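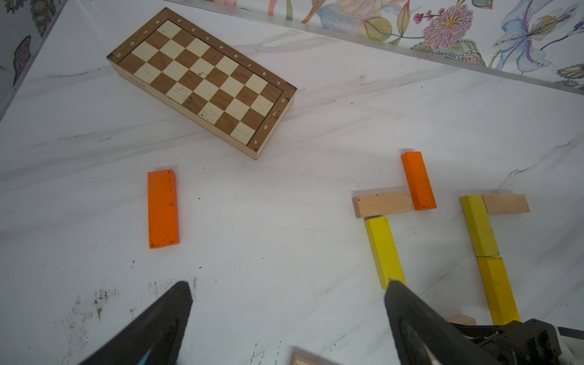
195 shares · 2 comments

I'd been told to come after lunch, so of course I turned up early and got handed a coffee and a bag of toy blocks to sort. That's how it goes at Skoluvska, a small shop in Cáceres that tests robot grippers for people who can't decide which ones to buy. My host, the engineer who looks after the bench, has spent most of August on one question: is the Unora finger any better than the Deso finger when all you want to do is pick up a block?

"Everyone thinks it's about strength," she told me, sweeping blocks out of my way. "You hardly need any strength for a toy block. I want to know if it picks it up straight and puts it down straight, and if it can do that again after lunch."

So why blocks? I half expected a fancy answer. "They're cheap and I can get more," she said. She also likes that they get scruffy. A brand new block is too kind to a gripper, in her opinion, and she won't throw one out for having a few marks on it.

We talked for ages about standing blocks, which are her favourite test by a mile. A block lying down forgives you, she says. One on its end, with a finger coming down on either side, will tip if one finger touches too soon. "Watch the gap on each side," she said. "If they're not the same, I already know what I'm going to write down." I've been staring at gaps ever since!

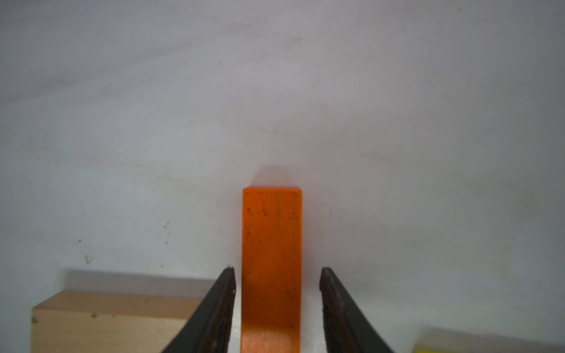
The fingers

Both sets she's comparing are the plain two-finger kind, and she was pretty blunt about them. The Unora pads grab well from the first try, but she finds they get chewed up at the tips. The Deso ones are harder and slip more when they're new, then settle in nicely. Her target is 3,000 picks per set before she'll say which she'd spend her own money on, and she hadn't got there on either when I visited.

"I can live with worn pads," she said. "It's when one side wears faster than the other that I get grumpy." (She did get a bit grumpy, just talking about it.)

I asked about the wrist camera, having read so many cheerful reviews of them. She likes having one, but the view gets crowded once the fingers are down among the blocks, and a pale block on a pale table can be a pain under strong light. She'd take a second view from higher up over a sharper lens any day.

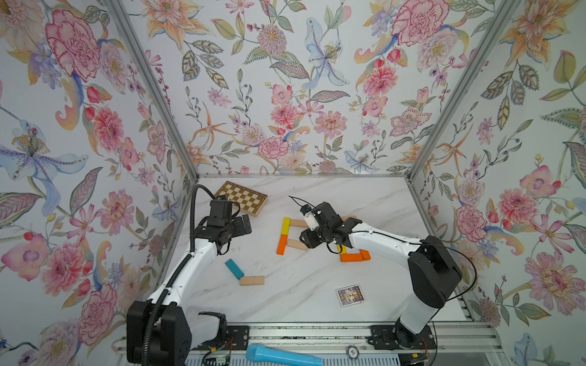
Two arms, one table

Running a pair of arms over the same marble was something I hadn't seen up close. She told me the hard part is getting them to share. The controller she started with made each arm wait for the other to back right off, and the whole thing crawled. The newer one lets them work closer together, "and my shoulders creep up to my ears every single time."

And the flowery wallpaper? She loves it. A plain grey backdrop makes any vision system look clever, she reckons, and she'd sooner find the trouble at her own bench than in a customer's kitchen.

Before I left I pushed her for a winner. She laughed and said Unora for a demo, Deso for a long week, and to ask her again when the picks are done. I've promised to bring the coffee next time.

2 comments · Share this story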